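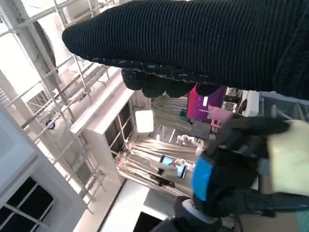 Heat treating Cokik chert — slow ramp or not?

kilnrat22
Spalls from the Wosmont quarry, 11 mm thick. Held at 500 F, cooled overnight. Half came out crazed. Ramp too fast?

Jodent
Probably moisture. Dry at 200 F for two days, then climb 30 degrees an hour.

flakescar
Disagree. Cokik is coarse and tolerates a fast ramp. Crazing points to peak temperature — try 450.

Jodent
The Kwon site debitage has potlids at every grade, coarse included.

flakescar
Potlids aren't crazing.

kilnrat22
Splitting the next batch. Will post Tuesday.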